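Cludumby Adds Open Wire Basket to Trevaskis Desk Storage Range

FURNDALE, October. Cludumby, a supplier of storage products for offices and shared workrooms, has added an open-top wire basket to its Trevaskis range. The basket is intended for desktop use and holds small items that are moved between workstations during the day, such as chargers, adapters, tape and labels. It is available to trade customers now and will reach retail customers through the Skullness catalog later in the season.

The Trevaskis range was introduced for rooms in which tables are shared and cleared at the end of each shift. It previously consisted of a document tray, a shelf riser and a lidded box. Customers who used the lidded box reported that the lid was often removed and then stored separately. The new basket has no lid and no loose parts.

The body is rectangular and made of thin dark gray metal. Vertical bars form the sides, and the top is fully open. The basket is supplied assembled and requires no tools. It is placed directly on the work surface with the long side facing the user. On shared tables, Cludumby recommends leaving clear space on all sides so that the basket can be lifted with both hands and so that cables do not catch on the bars.

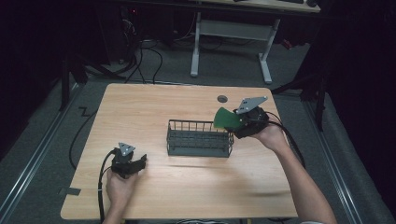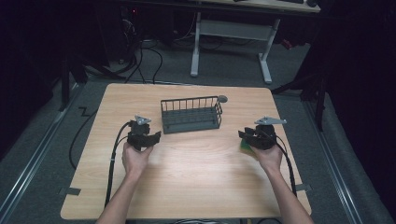
The wire basket on a light wooden tabletop. Photos: Cludumby. Free for editorial use with credit.

The finish was selected to match the dark gray parts already used in the range. Against light wood surfaces the basket remains easy to locate, and the open sides allow the contents to be checked without unpacking. Items smaller than the spacing between the bars should be kept in a pouch or small box before being placed inside. The basket is not intended for liquids, food or items with exposed blades.

Before release, the basket was placed in 34 shared workrooms operated by trade customers in the Furndale area. Users were asked to keep one basket on each table and to return its contents to a central cabinet at closing time. Cludumby collected 216 written comments during the trial. The most frequent request was for a smooth underside, and the production version has been revised accordingly. The second most frequent request, a divider for the interior, is under review and is not part of this release.

Trade orders are packed in cartons of 40. Cartons may be stacked on a standard pallet, and mixed pallets with other Trevaskis products are accepted. Retail units will be sold singly with a cardboard sleeve. Spare sleeves are not offered.

For cleaning, the basket should be emptied and wiped with a soft, slightly damp cloth, then dried. Abrasive pads can damage the finish and are not covered by the product warranty. Dust that collects on the bottom can be removed with a dry brush.

The document tray and shelf riser remain available without changes. The lidded box will continue to be supplied while stock lasts and will then be withdrawn from the trade list. Existing orders for the box will be filled in full.

Samples of the basket are available to trade buyers and editors on request from the Cludumby press office in Furndale. Requests should state the delivery address and the number of samples needed.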